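Relatório de andamento - coleta de demonstrações, projeto Cantero
17 de outubro de 2019

Oi, pessoal da Masville,

Segue o relatório do período, um pouco mais comprido que o de março porque desta vez tem bastante coisa boa para contar (e uma ou outra chatice também). Vou direto ao número que vocês sempre me pedem: fechamos o período com 992 demonstrações aceitas. A meta combinada era 1.000, então faltaram oito, e eu prefiro entregar essas oito com calma na próxima leva a aprovar gravação meia-boca só para arredondar a planilha.

Para lembrar onde estamos: tudo o que vem sendo gravado é teleoperado, com uma pessoa conduzindo os braços e o sistema guardando as imagens das câmeras de punho junto com as posições das juntas. O modelo aprende em cima disso, imitando. A parte de treino continua com a equipe da Clamska, que recebe os lotes já revisados. Eu cuido da bancada, dos objetos e da revisão, e é disso que vou falar.

A grande mudança foi nos objetos. No começo do ano a gente trabalhava quase só com blocos e peças lisas, e o modelo ia lindamente até alguém colocar uma xícara na frente dele - aí era um desastre! Agora a bancada tem cara de cozinha de verdade: bandeja, talheres, latas, potes de tempero, copo grande, embalagem de comida. Também passamos a usar painéis estampados no fundo, bem carregados, para o modelo não se acostumar com parede branca. Os operadores reclamaram da estampa na primeira semana e depois esqueceram dela. 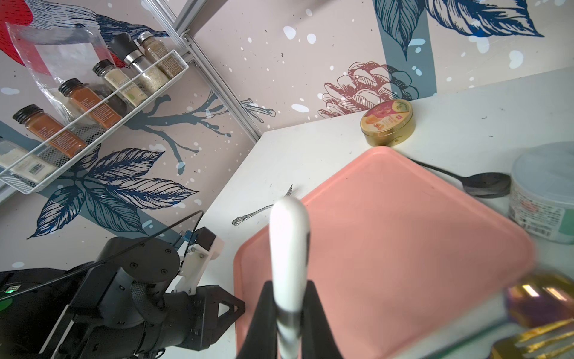

O garfo prateado e a colher preta ficam fora da bandeja rosa, direto no tampo branco. 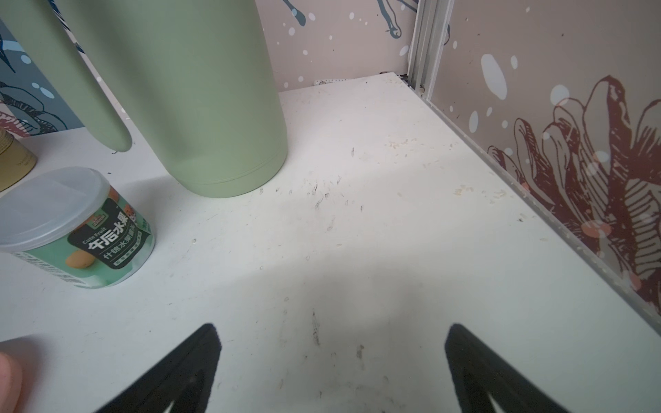 Tempo de leitura: 2 min

Talher fino continua sendo o nosso calo. Um garfo deitado numa superfície plana oferece pouquíssima altura para os dedos da garra, e o operador precisa descer quase encostando no tampo. Boa parte das gravações que descartei no período foi por isso: a garra raspa, o operador recua, tenta de novo, e o exemplo acaba ensinando hesitação. Separei essas tentativas numa pasta própria em vez de apagar, porque a Clamska quer testar se dá para aproveitar as correções.

Os objetos maiores me surpreenderam. O copo verde com alça pede uma abordagem bem diferente da do potinho de frutas, e a diferença de tamanho entre os dois rende exemplos muito variados sem a gente mexer em mais nada. Só que objeto grande perto da câmera de punho tapa metade da visão! Já pedi aos operadores que variem mais o ângulo de chegada.

Sobre a limpeza da superfície, que vocês levantaram na última conversa: tem farelo e marca de uso na prateleira branca, sim. Passei a anotar o estado dela na ficha de cada lote, e quero manter um pouco dessa bagunça nos dados - cozinha nenhuma é imaculada.

As chatices: perdemos 2 dias de gravação por causa de um cabo com mau contato, e a importação para o Ulham embaralhou a ordem de alguns arquivos. O cabo foi trocado. Os arquivos eu reordenei na mão, e agora o nome já sai com o número do lote na frente.

Para o próximo período, quero completar as oito que faltam, abrir uma série só de talheres e revisar o texto das instruções de tarefa, que ainda está muito repetitivo ("pegue o objeto" não ajuda ninguém). O orçamento segue dentro do previsto. Só peço que avaliem a compra de mais um jogo de dedos para as garras, porque os atuais já trabalharam bastante e não temos reserva.

A planilha com os lotes e os motivos de descarte está na pasta compartilhada, na aba nova.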